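The Bed Comes First

A small hotel in Skuldale changes its beds by hand every morning, and the people who do the work have opinions about sheets

By Azadeh Ghasemi

When I came to Skuldale I believed that I knew how to make a bed. My mother taught me, and I have made one almost every day of my life. After one morning with Malou Østergaard I was not so sure.

She has worked in hotels since she was nineteen, first on the coast and then in Ruvthorpe, where the beds were many and the time was short. Now she is responsible for the rooms at Hjaltadóttir, the guest house at the upper end of the village. It carries the family name of the woman who opened it, and the present owners have kept the name although they are not related to her.

"People remember the breakfast," Malou told me on the stairs, with her arms full of linen. "But they sleep eight hours in the bed, and they eat for twenty minutes."

The work starts with the windows. They stay open while the old sheet comes off, also in November, when the wind in this valley is not kind. The mattress must have air. Malou puts the pillows on a chair and never on the floor, and she folds the blanket once and lays it on top of them. Then she leaves the room and goes to the next one to do the same. When she returns, the first mattress has rested a little and she begins to build.

I use the word build because she does. For her, a bed has a foundation, and the foundation is the bottom sheet. She stands at the middle of the long side and throws it with both hands so that it opens in the air. I tried this and the sheet came down on my head. She was polite and looked at the window.

What makes a sheet lie flat is the weight of the cloth and the tension at the corners. A thin sheet shows every line of the mattress under it. A heavy one hides the lines but dries slowly, and in a house that washes its own linen this is a real cost. Malou prefers cotton that is somewhere between, bought a little too large, so there is enough to push under the mattress. She pulls the head end first, then the foot, and the sides last. With her palm flat she moves from the center outward, two or three long strokes, and then she stops. "If you continue, you only make new wrinkles," she said.

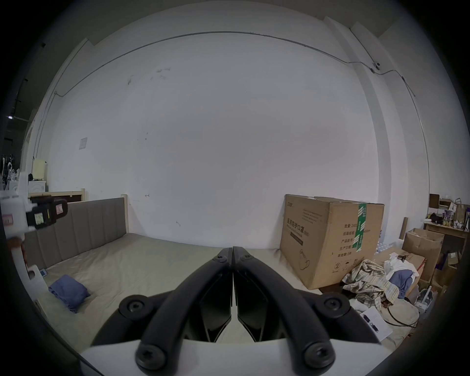

The color of the linen was the subject of a long discussion in the house. For many years everything was white, as in most hotels. White can be washed very hot and it looks clean from the door. But Sólveig Thygesen, who manages the laundry in the basement, was tired of it. White becomes gray so slowly that you do not see it, she explained to me, and then one day you put a new sheet beside an old one and you feel ashamed. She asked for beige. The owners were afraid that beige would look old from the first day. They ordered a few sets as a test, and put them in rooms where the walls are white and the wood is light.

Guests said nothing, and Sólveig counts this as a success. She showed me a shelf where both kinds lie together, waiting. I liked the beige better. It makes a room softer in the morning, when the light comes from the side of the mountain and is still quite blue.

About headboards the opinions are more divided. A wooden one can be wiped in a moment. An upholstered one is pleasant if you like to sit and read, but the fabric keeps everything: dust, hair oil, the smell of somebody's dinner. Where there is channel stitching, the dust goes into the channels and stays there. Mahlet Tesfamariam, the youngest in the team, cleans them with a soft brush from top to bottom, one channel after the other, before the vacuum cleaner touches them. She learned this from a man who repaired car seats. If the vacuum goes first, she told me, it only presses the dust deeper in the seam.

She does it on Mondays. Malou thinks every second week would be enough, and they have agreed to disagree.

There is also the question of what guests leave on a bed. Clothes, mostly. Some guests fold everything before they go out to walk, and others drop it where they stood. The rule in the house is that a folded thing is moved as it is, to the chair, and laid back in the same place when the bed is ready. A thing that is not folded gets folded. Phones and glasses go to the bedside table, always on the side where they were found. Malou is strict about this side. She says that a person who wakes in a strange room reaches out a hand without thinking, and the hand should find what it wants.

I asked if guests are annoyed when their clothes have been folded by a stranger. One was, she answered, a long time ago in Ruvthorpe. Most are a little embarrassed and then they are tidier the next day.

After coffee I went to see Þröstur Ravn, the carpenter who takes care of the bed frames. His workshop is behind the old dairy, and he had a side rail on the bench with a crack near the fitting. Beds break where people sit to put on their shoes, he said. It is always the same edge and usually the same half of it. He would like to turn the mattresses more often, and he would like guests to sit on chairs, but he does not expect the second thing.

Þröstur works mostly with light wood, and he finishes it with oil. Lacquer looks better for three years, in his opinion, and then it looks worse for ever. When a post gets a mark from a suitcase he can sand that small place and oil it again the same afternoon, and the room is not lost for a night. He keeps spare screws for each model in glass jars. One jar had the word Flodard on it, written with pencil. It is a frame that has not been made for a long time, and he guards those screws as other men guard wine.

I went back up to the house before noon. Mahlet was on the last bed and let me try the corners. You lift the side of the sheet so it makes a triangle on top of the mattress, you push the hanging part under, and then you let the triangle fall and push that under too. My first corner was thick like a sandwich. The second was acceptable. Mahlet looked at it for some time, took it out without a word and made it again, and this time I watched her hands and not the sheet.

In my hotel in Ruvthorpe that evening, I pulled the bed away from the wall and looked at the corners. Two were good. I made the other two again before I went to sleep.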